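Speaker notes, Lillport talk. Budget section (mine), Su-bin does the demo part after

Open: thanks to Vasanthi Herath for the slot. Keep it short, people want lunch.

Main point - we budgeted for arms. Should have budgeted for fingers and pads first. Bedroom laundry is soft stuff, dark cloth on pale sheets, big floppy pieces. Hand-held units first, arms in the second year. 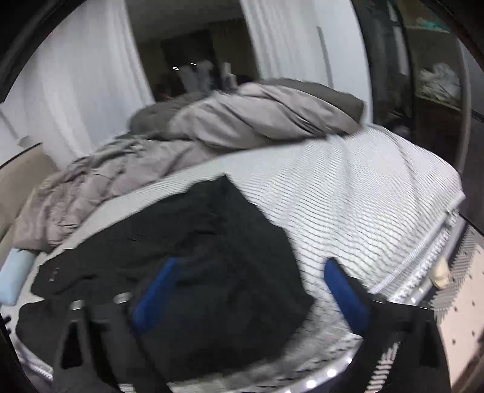 What we asked for: 8 hand-held grippers, 2 kept as spares. Larkow quoted, Erdem quoted. Erdem slower but sells pads seperately. That decided it. Say this slowly, it's the bit Taner always gets asked about.

Pads = consumable. Put them on their own line!! Not under "misc". Zerrin's rule: order up to 1000 in one go or pay postage every month.

Warranty 36 months on the body, nothing on pads. Read the small print. (Pause, someone will groan)
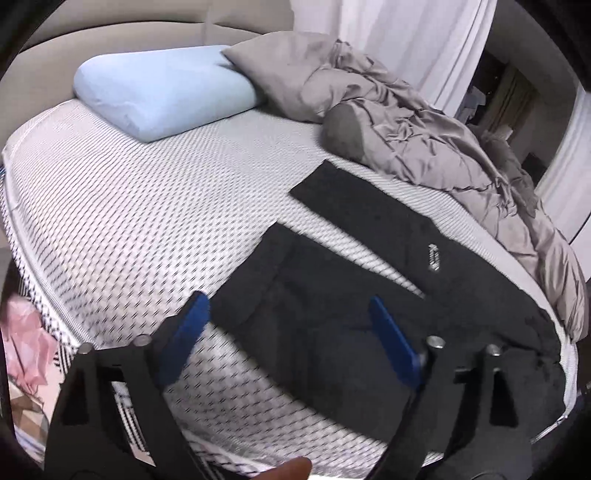 Time costs more than kit. Real bedrooms, real bedding, somebody has to strip and remake the bed between goes. Firdevs wants that as a staff line, I agree, finance didnt until March.

Arms: still open. Lirkik will lease. Don't promise a figure, if asked say talk to Taner Altıntaş.

Hand over to Su-bin. Water. Clicker back to the front desk.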